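Foro Tronent - Bricolaje y Madera - Mesas y sujeción

Quitar pintura vieja de listones de madera y guardarlos sin que se peguen

Publicado el 2023-09-03 por Consolacion Umali

Buenos días a todos. Tengo palos rectangulares de madera pintados, unos de rojo marrón y otros de verde oscuro, y los guardo en una caja abierta de paredes inclinadas encima de la mesa. Pregunto por dos cosas: si la pintura se estropea cuando los palos están unos contra otros, y cómo sujetar bien la caja a una mesa de madera clara sin marcar el tablero.
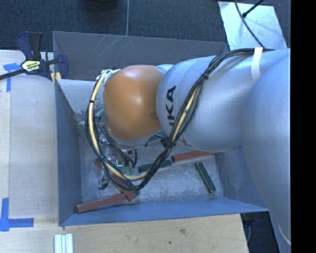
Villanueva: Para la segunda cosa, Consolacion, depende mucho de si la caja tiene que quedarse siempre en el mismo sitio o si la levantas cada día. Si la levantas, la sargenta no te conviene, y con marcas de cinta en la mesa es suficiente.

Gracias, Villanueva. La levanto una vez por semana, los sábados, para limpiar debajo. Perdonad si mi español no es perfecto, llevo tres años aquí y las palabras de taller las aprendo despacio (hasta hace poco yo decía "pinza grande" para la sargenta). Añado los detalles que faltaban.

La pintura es al agua, de la marca Tonard, acabado satinado. Di dos manos y dejé secar un día entre una y otra. Los palos los corté yo de un listón largo y los lijé con grano 100. En los verdes, que son los últimos que pinté, noto que la superficie agarra un poco cuando los separo. En los rojos no lo noto. El fondo de la caja es claro y ya tiene rozaduras, pero esto no me preocupa, solo no quiero que la pintura se quede allí.

La sargenta que uso es de apriete rápido, azul y amarilla, y muerde el borde de la mesa. Tengo también cinta azul de pintor pegada en el tablero, una tira corta y otra en forma de L en la esquina. La cinta lleva puesta desde la primavera y no sé si al quitarla va a salir el barniz.

Respuesta de Brondura

Hola. Lo que te pasa con los verdes tiene nombre, se llama bloqueo (en las fichas en inglés pone "blocking"). Las pinturas al agua secan al tacto en una hora o dos, pero tardan semanas en endurecer del todo. Si juntas dos caras pintadas antes de ese tiempo, se agarran, y si además hay peso encima, peor. Yo haría esto:

Saca los palos verdes de la caja y ponlos de canto, separados, en un lugar con aire. Déjalos así tres semanas.

Pasado ese tiempo, aprieta con la uña en una esquina. Si queda marca, espera otra semana.

Lija muy suave con grano 400, solo para quitar el brillo, y limpia el polvo con un trapo apenas húmedo.

Una capa fina de cera incolora, frotar, y a la caja.

Los rojos puedes encerarlos ya si pasan la prueba de la uña. Los colores oscuros a veces tardan más en endurecer porque llevan más pigmento, a mí me ha pasado con un verde botella y con un azul marino. Para otra vez, lija la madera un poco más fino antes de pintar. El 100 deja la fibra abierta y la primera mano levanta el pelo.

No pongas talco como recomiendan en otros hilos. Funciona dos días y después tienes polvo blanco en todas las esquinas.

Respuesta de usuario271

cambia a esmalte sintético y se acabó el problema. yo tengo listones pintados de hace diez años y ninguno se pega. huele, eso sí

Respuesta de Villanueva

Vuelvo con lo de la mesa. La cinta de pintor está pensada para días, no para meses. Normalmente el barniz aguanta, lo que se queda es el pegamento. Caliéntala con un secador de pelo, a media potencia, y tira despacio hacia atrás, casi plana contra la mesa - nunca hacia arriba. Si queda resto, aceite de cocina en un paño, diez minutos, y luego agua con jabón. Prueba primero con la tira corta.

Después pones cinta nueva en el mismo sitio y la cambias cada mes. La forma de L es buena idea, con una sola esquina marcada ya sabes dónde va la caja.

En cuanto a la sargenta, mete un trozo de corcho o de cartón entre la boca y la madera, y aprieta solo hasta que no se mueva con la mano. Si la mesa es de pino se marca con nada. Para que la caja no resbale, una lámina de goma fina debajo, de la que se pone en los cajones.

Comentario de Consolacion Umali

Muchas gracias a los dos. He sacado los verdes y los tengo de canto en la estantería del pasillo. La tira corta de cinta salió con el secador, sin barniz, con un poco de pegamento en un lado - el aceite lo quitó. La goma la compro esta semana. En octubre escribo cómo han quedado los palos con la cera.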